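Preko Test Kitchen, notebook entry, March
Breakfast menu trials: filled omelette, second series
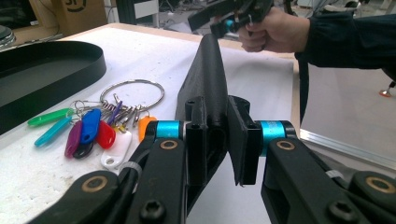
Black part between the two gripper fingers.

Entered by Bláthnaid Gilmartin. Aoife Brophy present for the tasting and for the afternoon weighings.

Purpose: to settle the portion of filling for the three-egg omelette before the Costello menu goes to print. The first series used 200 g of mixed filling per omelette, and the tasters judged this too heavy. The fold split in most plates and the cheddar ran on to the toast.

Method: eggs beaten with a fork, no milk. Butter in the small pan, medium heat. Mushrooms and peppers were cooked beforehand and drained on paper. Ham was diced cold. Cheese went in last, immediately before folding. Plates were held under the lamp for 3 minutes to match service at the Flikholm site.

Results: the lighter filling folded cleanly and the edges stayed closed under the lamp. Tomato remains a difficulty. Even when seeded it weeps into the egg, and A.B. recommends that it be offered on the side. Beer-battered onions lost their crispness inside the fold and should be scattered on top if they are kept at all. Garlic mushrooms were well received, although two tasters found the garlic strong for the morning.

Potatoes: the Deder variety was grated, rinsed and pressed. Raw weight for the batch was 3,631 g. One tray was left unpressed for comparison and browned unevenly, with a soft centre. Pressing is to be retained in the written method.

Energy for the full plate, with toast and jam, was calculated at 1,093 kcal. The figure is to be checked again once the bread supplier is confirmed.

Outstanding: repeat with pulled chicken. Obtain a smaller ladle for the egg. A.B. to revise the recipe card and return it to me before the next tasting.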